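Living > Kitchens > Interviews
14 comments | 37 shares

The woman I've come to see in Gandgate gave up supermarket bread five years ago, and she's still cheerfully cross about it. "I only meant to do it for a month!" she tells me, pushing the butter my way.

She bakes for the Dimside market now (100 loaves on a good morning, 400 in the week before Christmas) and I wanted to know how anyone keeps that up from home. Mostly by going to bed at eight, it seems. "My friends have stopped ringing after tea. They think I've joined something."

The starter came from a neighbour and the flour comes from Sotiropoulos, a small mill she found through another stallholder. She won't hear a word against it, though I did try.

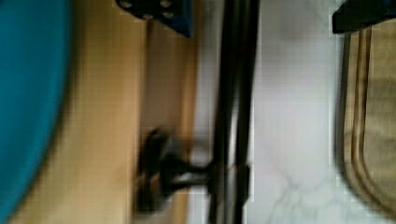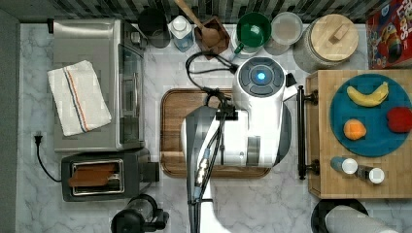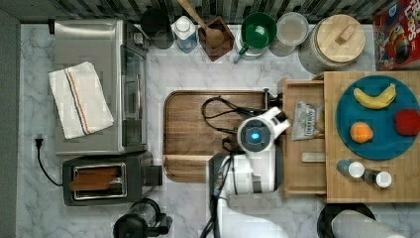
What she'd tell a beginner

"Buy scales. Then make the same loaf until you're sick of it." She made a plain white tin loaf every day for a whole winter, and reckons she learnt more from that than from any of her books.

I confess that mine come out like doorstops. She asks how long I leave the dough, I tell her, and she laughs so much she has to put her tea down. "Oh, love. Double it!"

And stale bread? Toast first, then crumbs, then a pudding with far too much custard. She's sending me home with half a rye, and I've promised to write and say how long it lasted.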